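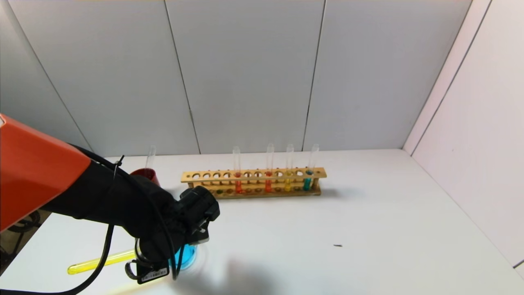
Siu-fong Hsiao wrote to me that I should stop recommending the screwless terminals, the ones where you push the wire in and it holds itself. In her opinion a screw is the only connection a person can check, and everything else is a matter of trust. She wrote it politely, but she wrote it in capital letters in two places, so I understood that she means it.

I want to answer her properly, because I held the same opinion for a long time. I learned house wiring in a country where every socket had screws, and when I came to Britain the first thing I bought was a good screwdriver. My teacher used to pull on each wire after tightening, and if it moved even a little he cut the end off and made me begin again. I still pull on every wire today.

But I think we give the screw too much credit. A screw terminal is only as good as the hand that turned it. When I open old sockets in rented flats, the loose wire is very often under a screw. Sometimes the screw was never tight. Sometimes it was so tight that the copper is half cut through, and it breaks when I bend it back into the box. In February I changed the sockets in a small house near the Plandelberg estate, and in three of them I could lift the neutral out with two fingers. All of them had screws, and all of them looked perfect from the front.

People say, then use a torque screwdriver. Yes, I agree, and I have one. I also know how many of my colleagues have one, and how many of those take it out of the van. The maker prints a torque figure on the leaflet, the leaflet goes in the bin with the plastic bag, and the socket is tightened until it feels right. What feels right at eight in the morning is different from what feels right at the end of the day, lying on your side behind a kitchen unit.

A spring does not get tired in the afternoon. It presses with the force it was built for, whoever pushes the wire in. This is the whole of my argument, and I do not find it very complicated. 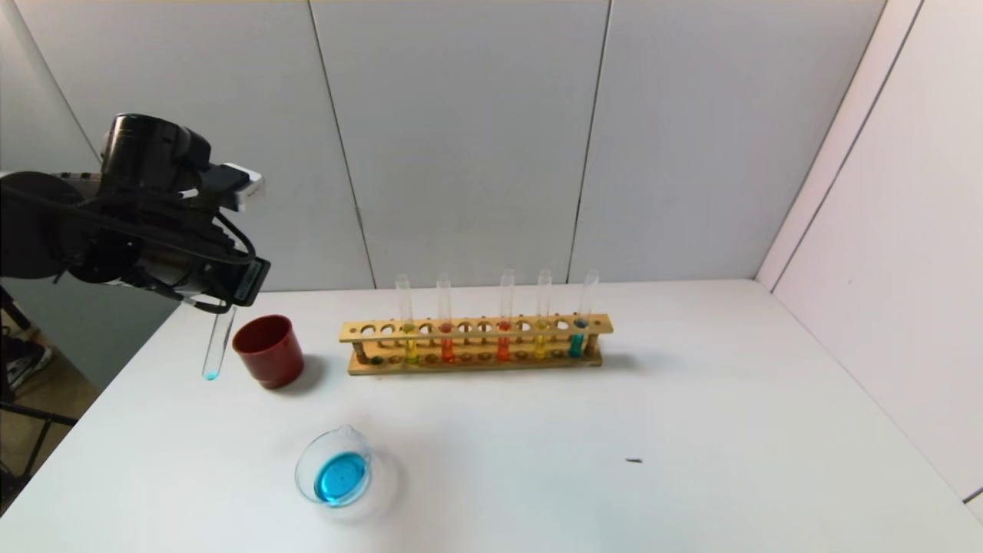 Where Siu-fong is right

There are bad push-in fittings, and I have met them. The cheap kind relies on a small edge of metal biting the wire on one side, and it touches the copper over a very small area. For a light that takes almost no current I would not worry. For a socket in a kitchen, where somebody will run a kettle and a toaster together each morning, I would not fit it, and I would not let it be fitted in my own home.

The lever type is another matter. You strip the wire to the length marked on the body, open the lever, put the wire in to the end and close it. If the body is clear you can look inside and see that the copper has arrived. Usman Bangash, with whom I shared a van for some years, calls them toys because of the levers. He has used 31 of them in his own garage, and I have not heard of him taking them out.

She is also right about the stripping length. A screw forgives you a few millimetres. A spring does not, and if the copper is too short the clamp may close on the insulation and hold it very firmly, so that the wire passes the pull test and carries almost nothing. I consider this the most serious fault of the system. It is a fault that looks like good work, and I do not know a better answer to it than using the gauge on the side of the connector every time.

What I would like from the makers

I would like every connector to have a test hole large enough for an ordinary probe. I would like the strip gauge to be printed in a colour that a man over fifty can read in a cupboard. And I would like the accepted wire types to be written on the part itself, because fine stranded cable and solid cable are not the same thing, and many fittings accept only one of them.

I would also like the shops to stop putting the good ones and the bad ones in the same basket. A customer sees two small plastic pieces, one for less money, and naturally takes that one. I would do the same if I did not know.

As for the screw, I do not ask anyone to give it up. The consumer unit in my own house is full of them, and I go over them with the torque screwdriver when I have the supply off for some other job. Last time two had moved a little. I tightened them, wrote it on the card inside the door, and put the cover back.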